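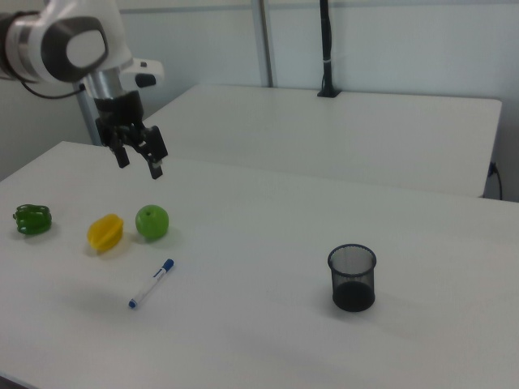 Plastic pepper, star fruit and apple, with a whiteboard marker and a black mesh pencil cup.

Frequently asked questions: play produce and desk items

Which items are covered by this page?
Plastic play produce from the Prukosham range, Dodum mesh cups, and general advice on keeping whiteboard markers with them on a shared table.

Can the play produce be washed?
Yes. Use lukewarm water and washing-up liquid. Do not use a dishwasher or any cleaner containing acetone. Dry with a soft cloth, paying attention to the ridges of the pepper and the star fruit, where residue collects.

How do I remove marker ink from the plastic?
Fresh dry-wipe ink comes off with a damp cloth. Older marks need a little surgical spirit on cotton wool. Test on the underside first. Permanent ink may leave a stain.

Should markers be stored upright in the cup?
Lay them flat where possible. A marker kept tip up for long periods writes faintly. If one must go in the cup, place it cap down and check that the cap has clicked shut.

What size is the mesh cup?
The standard Dodum cup is 100 mm high and 77 mm across at the rim. It is not intended for liquids.

Will the cup scratch a white tabletop?
The base is smooth when new. Wipe off grit before sliding it, and replace the cup if the coating has chipped.

Are the pieces sold singly?
Produce is sold singly or in packs of 4. Colours cannot be chosen within a pack. Cups are sold singly only.

Are the pieces suitable for children under 3?
No. The produce is supplied for sorting and table work with older children. Markers should be kept out of reach when not in use.

When will the Clullex storage tray be back in stock?
September. Orders already placed will be sent first.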